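The Second Arm

My brother-in-law had spent fourteen months on one arm, so when he told me he had ordered the parts for a second I said what anyone would. I said, does the first one work?

"Define work," he said.

He rented a bench at Flolance, a shared workshop behind the tile warehouse in Stulstead, where you paid by the month and brought your own solder. I went along on a wet evening in April, mostly to get out of my sister's kitchen. She wanted a report. She had seen the bank statement with the words Planotari Motion on it four times and she wanted to know what a Planotari was.

"It's the joints," he said, when I asked. "You can't get decent joints cheap."

"You can get a tea towel cheap."

He let that go. He was under the bench with a torch in his teeth, following a wire. The plan, as he had explained it at Christmas and again at Easter, was that the pair of them would do the washing-up. They would lift a glass, pass it across, dry it and put it down. He had read that two arms were easier to teach than one. I said that had not been my experience of people.

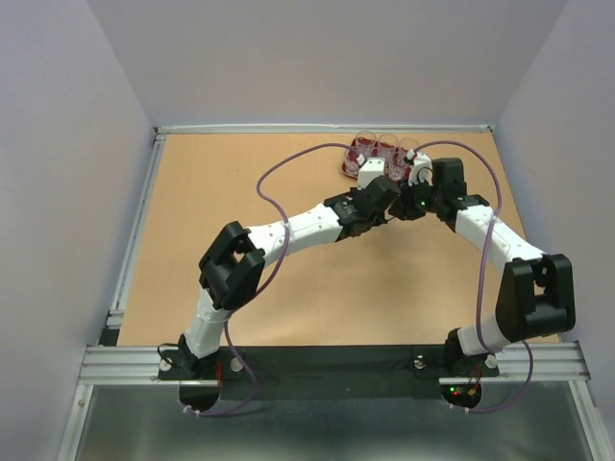 "Right," he said, and came up with dust on his knees. "Stand there. Don't lean on anything."

I stood there. He typed something, frowned at it, and typed it again. I have sat through his home brewing and his bees, and I know the silence that comes before I am asked to be impressed. I looked at the glasses. I was fairly sure they were my sister's.

"Does she know you've got those?"

"They're only glasses."

"They were a wedding present. I gave you them."

He looked at the glasses then, and at me, and I could see him trying to remember whether that was true. It was. Huỳnh, the shop on the corner that sells everything, and I had carried them home on the bus.

"I could swap them for plastic," he said.

"Would it still count?"

He thought about this for longer than I had meant him to. Somebody's drill started up next door and stopped. He pulled the stool over with his foot and sat down, his finger resting beside the key.

"Plastic's lighter," he said. "I'd have to set the grip all over again."

"So how long would that take?"

"A week. Two."

I thought of my sister and her report. I took my coat off and hung it on the door.

"Go on, then," I said. "Press it."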